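Ticket: Label printer drops jobs after spooler update
Product: Pekum print server, branch office Skekelano
Opened by: Bayu Setiawan
Priority: Normal
Status: Monitoring

Reported problem
Since the June update, batch jobs sent to the Grosano queue stop partway. The last full batch was 1,093 labels. The next one ended at 910 with no error on the client. The queue shows the job as complete.

Steps taken
08:40 – Restarted the spooler service. No change.
08:55 – Sent a 20-label test batch. Printed in full.
09:10 – Resent the large batch. Stopped at 910 again, same record.
09:30 – Exported record 911 from the source file. The address field holds a line break followed by a null character.
09:45 – Removed the null character by hand and resent. Batch printed to the end.

Cause
The old driver skipped null characters. The new one reads them as end of data and closes the job normally, so the server logs a success.

Workaround
Run the cleanup filter on the export before it goes to the queue. The filter is in the shared scripts folder under Yeon. It has to be run per file – it does not accept a folder path.

Open items
Rolling back the driver was tested on one workstation and works, but it breaks duplex on the office queue. Not recommended.
Vendor case raised, severity 3. They asked for a spool trace with the bad record left in.
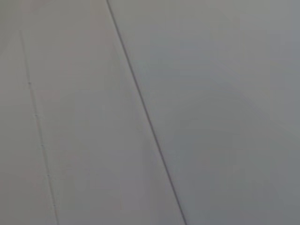

Trace uploaded at 11:20 along with the original export. Ticket stays open until the vendor replies. Please do not edit the source file in the meantime.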